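Nedari Sorting Cell — Bin-Picking Station for Mixed Household Items

Natville workshop / Equipment / Picking and sorting

Price: $305 per day, bench and bin included
Minimum booking: 5 days
Item code: 1632

We get asked nearly every week whether a machine can tidy up a house yet, and since we rent out the equipment people use to find out, we feel we owe you a proper answer. The short one is that it can do some of it, slowly, if you set things up nicely. The longer one is the rest of this page, so pour yourself a coffee!

The Nedari cell is built around a single arm and a deep metal bin, and its whole job is to reach in, take hold of one thing, and put it somewhere else. That sounds like a small chore, and for a person it is. For a machine it means dealing with soft things, shiny things and flat things all in the same afternoon, and each of them asks for a different sort of grip. 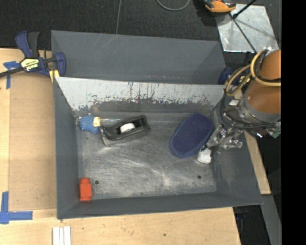

The Nedari arm at work in the bin, with a tape dispenser and a blue oval item among the pieces on the floor.

Irja Lahtinen, who put the first cell together with her sister Helmi, likes to start new customers on hard, chunky objects and leave anything knitted for later. Soft goods fold up when you pinch them, and flat ones lie so close to the metal that the fingertip has very little to get under. Glossy black plastic is its own headache, mostly for the vision side — a bit of soft, even light over the bench helps more than any setting we know of.

So, is it ready for your laundry room? We'd say no, and we'd rather you heard it from us before paying for the truck. For a shop floor with a steady run of similar parts, the picture is a good deal brighter, and several of our regulars (the folks at Mäkelä have been with us longest) use the cell to try out a job before they buy anything at all.

What comes with the rental
Arm with metallic gripper and white fingertip
Metal bin and clamps
Wooden bench top
Spare fingertips, 18 to the box
Half a day of setup help from Irja or Helmi

The bins have been around a while and have the scratches to prove it, which does no harm to the picking. If you want to use your own bin, send us the inside measurements first and we'll check the reach for you.

October fills up early, so do get in touch soon if that's your month. Mornings before 10 are the best time to catch one of us at the phone.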